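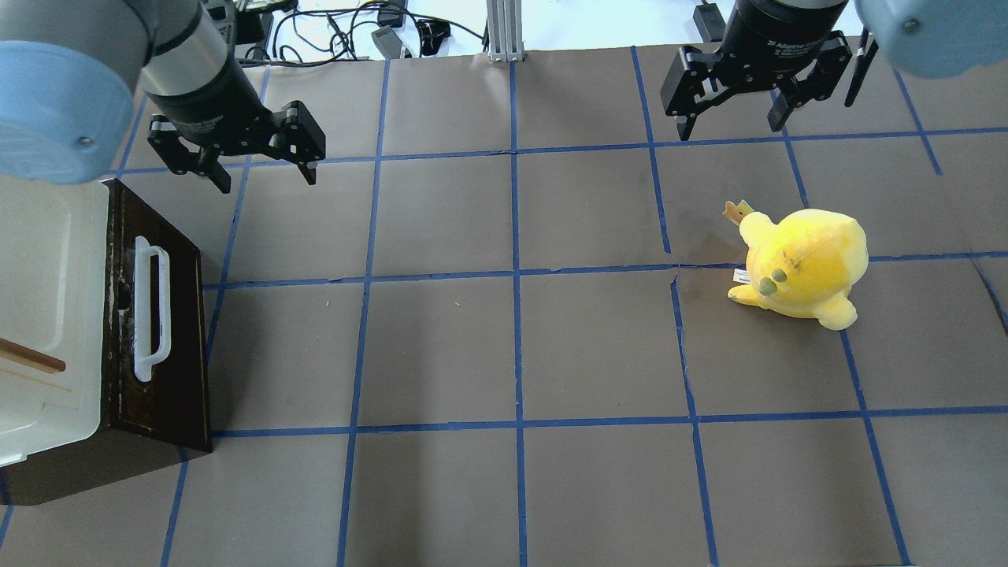
## Getting more years out of the electronics you already own

I keep getting asked for this list at the repair evening (Wednesday, same as ever), and I keep writing it on the backs of envelopes, so it can live on a web page now. It's what I do at home with phones, laptops, the TV, and the big drawer of chargers. I'm no engineer. I fixed office printers for years and I'm cheap, which has taught me most of it.

Skip around as you like. The battery part is the one most people come for.

### Batteries

Heat is what kills them. If you only change one thing, stop charging your phone under your pillow or on the dashboard. Mine charges on a bare kitchen shelf overnight with the case off, and the phone is old enough now that the kids make fun of it.

A few more:

- Turn on the charge limit if your phone or laptop has one. It's usually buried in the battery settings, and it usually stops the charge around 80 percent. I turn it off before a trip and then forget to turn it back on, so put a reminder in your calendar.
- Don't run it to zero on purpose. That was advice for a much older kind of battery and it just won't go away!
- Putting something away for the winter? Leave it half charged and check it every couple of months. A tablet that goes into a closet dead may not wake up again.
- A swollen battery is done. If the back of the phone is lifting or the trackpad on your laptop suddenly feels stiff, stop using it, don't charge it, don't press on it, and take it to a place that accepts damaged batteries. Call first. Plenty of drop-off boxes don't take swollen ones.

Having a battery replaced costs a lot less than a new phone. Get the price before you decide the thing is worn out.

### The cable drawer

I emptied ours in December and found nine cables for things we no longer own. Nine! I also found the one I'd bought a replacement for, twice.

What works for me is a strip of masking tape folded over the cord near the plug, with the name of the device on it in marker. Do the power bricks too, because they all look alike and they aren't. Before you plug in a brick that has lost its gadget, compare the small print on both: the voltage should match, the amps on the brick should be the same or higher, and on round plugs the little plus and minus diagram has to match too. If I can't read the label, I don't use it.

For coiling, go in loose loops about as wide as your hand. Winding a cord tight around the brick is how you get that split right where the cord comes out. I did this for years with my old laptop and went through cords like socks.

Tape is fine for labels. Tape is not a repair. Any cord with wire showing goes in the recycling.

### Cleaning without wrecking anything

Everything off and unplugged first, please.

**Screens.** Dry microfiber cloth, and if that doesn't do it, a cloth barely damp with plain water. Spray the cloth, never the screen, or it runs down into the bottom edge. No window cleaner and no paper towels.

**Charging ports.** If your phone only charges when you hold the plug at a funny angle, it's very often lint. Phone off, wooden toothpick, good light, go slowly. Rupert Koller brought me a phone he was ready to throw out and I pulled a gray felt plug out of it the size of a lentil. No metal pins, no matter how careful you are.

**Laptop fans.** Short bursts of canned air, can held upright. Hold the blades still with a toothpick if you can reach them, so they don't spin like crazy.

**Keyboards.** Upside down, gentle shake, then a soft paintbrush. I bought a set of Tanner brushes for window trim and the smallest one has never touched paint.

**Remotes.** Take the batteries out. If there's white crust on the contacts, wear gloves and use a cotton swab with a drop of white vinegar, then a second swab with water, then let it dry all the way before new batteries go in.

### Pictures and files

Backing up is dull and I do it anyway, after losing a summer's worth. I copied 2,000 photos off my phone last time, which took as long as one pot of soup.

Two copies, in two places. One of mine is an external drive in the desk and the other is a drive at my sister's. Write the month on a sticker on the drive so you can tell how stale it is. And open a few files afterward! A copy you've never opened might be a folder full of nothing.

Memory cards are for carrying pictures home. I wouldn't store anything on one for years.

### Before you buy the new one

I have a rule for myself: anything over $300 waits two weeks. I write it on the fridge list with the price. Half the time I cross it off myself, and the other half I've had time to look up these:

1. How many years of software updates are left. Not from the day you buy it, usually, but from the day the model came out, so a bargain on last year's phone may have a year missing.
2. Whether the battery can be swapped, and what that costs.
3. Whether a store sells the filter, the hinge, the foot, the charger, whatever part goes first.
4. What the same thing costs refurbished with a warranty.

Johanna Baumgartner swears by the floor model trick for TVs. You ask for the display unit and a discount. I've never had the nerve, and a display TV has been running all day at full brightness, so I'd want the discount to be a big one.

Keep the receipt as a photo too. Store receipts fade, especially in a warm drawer. I put the receipt, the serial number and the warranty end date all in one picture and save it in a folder called Stuff We Own.

### When it leaves the house

Back up, sign out of your accounts, and *then* do the factory reset. If you reset first, some phones stay locked to your account and whoever gets it next is stuck with a paperweight. Take out the SIM and the memory card. Check the slot again.

If a computer won't start, take the drive out before you recycle it. On older desktops that's a couple of screws. On thin laptops it can be a pain, so bring it on repair night and we'll have a go.

Loose batteries don't go in the kitchen trash. I put clear tape over the ends of the lithium ones and the nine-volts and keep them in a jar with a lid, away from the stove. When the jar's full it goes to the drop-off by the hardware store.

Tahmineh Kiani asked me about printers and I haven't forgotten, it just got too long. Short version: print one color page every week or so and the ink won't dry up on you.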